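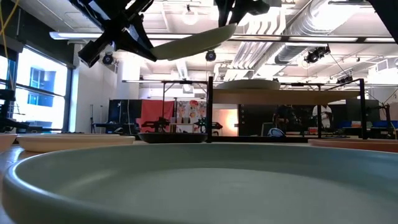

Plate handling at the Dekness test hall: a sage-green plate held on edge in the gripper.

By Oratile Oosthuizen, Equipment Safety Office
March

Dropped plate at Dekness: findings and changes to handling work

The Equipment Safety Office has completed its review of the dropped-plate incident at the Dekness test hall. No one was injured. The review has led to several changes in how tableware trials are run, and staff who use the hall are asked to read this item in full before their next booking.

The incident took place at 2:40 in the afternoon, during a routine run of the Zirkside handling program. The task calls for the gripper to pick a plate from the work surface, tilt it on its edge, carry it across, and set it down. The program had completed 461 transfers without a loss. On the next transfer, the gripper released a stoneware plate while it was still being carried. The plate struck the work surface on its rim and broke. Most of the pieces stayed on the surface, but a number reached the floor, and one fragment was later recovered nine feet from the point of impact.

Two members of staff were in the hall at the time. Both were outside the marked working area. The operator pressed the emergency stop, and the equipment came to rest as designed. The hall was closed for the remainder of the afternoon while the floor was swept and the gripper was inspected.

What the review found

The immediate cause was a loss of grip force. The finger pads had worn smooth along the inner edge, where the rim of the plate bears most heavily when it is held at a tilt. As the pads wore, the control software called for more force to keep the plate from slipping. At the time of the incident, the force requested had reached the upper limit set in the program. The software treated this as a fault and followed its standard fault response, which was to open the fingers.

That response was written for an earlier project in which the gripper handled soft packaging close to the table. Opening the fingers was a reasonable choice in that setting. It was carried over to the plate work when the Zirkside program was first installed, and it was not reviewed at that time. The office considers this the more serious of the two findings. A worn pad is an ordinary maintenance matter; a fault response that lets go of a hard, breakable object in midair is a design matter, and it should have been caught during the change of task.

The review also looked at the record of pad inspections. The Gistgate maintenance log shows that the pads were last replaced 27 days before the incident. The interval in force was 30 days, so the replacement was not overdue. The interval had been set by calendar, however, and took no account of how heavily the gripper had been used. Use had risen sharply in the weeks before the incident.

In addition, the log contained seven earlier warnings of high grip force. Each had been cleared by the operator on duty, and the work had continued. The written procedure allowed this. Operators acted within their instructions, and the review makes no criticism of any individual.

Changes now in effect

The fault response has been rewritten. When the force limit is reached, the gripper now holds its position, keeps its present grip, and sounds an alert. The plate may be released only by an operator, and only after a padded tray has been placed beneath it. Le Roux, the contractor that services the hall equipment, has tested the new response with the gripper at each of its usual carrying heights.

Finger pads will be replaced by count of transfers. The limit has been set at some 300 for now and will be adjusted as wear data come in. Operators are to enter the count in the log at the close of each session.

A high-force warning may no longer be cleared and passed over. The first warning in a session ends the session until the pads have been looked at. Project leads should allow for this in their planning — lost time from a stopped session will not be charged against the booking.

Eye protection is required for anyone inside the marked area whenever ceramic or glass items are in use, including during setup and cleanup. Closed shoes are required throughout the hall. The marked area itself has been extended on all sides to take in the distance the fragments traveled.

Matters still open

The office has asked for a review of every fault response that was carried over from one program to another. That work is under way and covers all the handling equipment at Dekness. Until it is finished, no program may be moved to a new task without written approval from this office.

A question has also been raised about screens around the work surface. Clear panels would contain fragments, but they would also limit access for staff who reset the plates by hand. Le Roux will submit a proposal, and users of the hall will be invited to comment.

Reports of near misses, including slips that did not end in a drop, should be sent to the Equipment Safety Office through the usual form.

3 comments | 12 shares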